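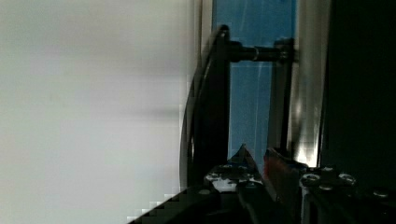 Blue panel in its black frame, crossbar near the top.

Section 3: Hanging the panel and fitting the crossbar

I've put up more of these Grullen stands than I care to remember, so I'll tell you how I do it (the printed sheet skips a couple of things!). You'll want a helper for step 2 – thanks to Renata Jasińska for being mine.

1. Stand the frame up with the curved member on your left and the straight post on your right. If the feet rock, fix that now. I fold up a bit of cardboard and shove it under.

2. Lift the blue panel in between the two, tall way up, and have your helper hold it while you get the bottom edge seated. Don't let go yet.

3. Bring the short black rod across near the top, from the curved member over to the post. The bulkier bracket goes at the post end. I got this backwards my first time and spent about 15 minutes wondering why nothing lined up.

4. Check the little silver fitting partway along the rod. Snug it by hand first, then give it a small turn with the key. Small! Mine creaked when I overdid it.

5. Stand back and see if the panel hangs straight. If it leans, loosen the bracket, nudge the post, and tighten again.

Note: The panel face is a bit shiny and picks up streaks of light, so it can look scratched when it's fine. Wipe it with a soft dry cloth and look again from the side before you go calling Fudham for a replacement.

Caution: Never carry the stand by the crossbar. Take hold of the curved member and the post, low down, one person on each side.

If your rod is too short to reach the post, you have the older Dodton kit, and you'll need the longer rod from the spares bag. Go back to step 3 once you have it.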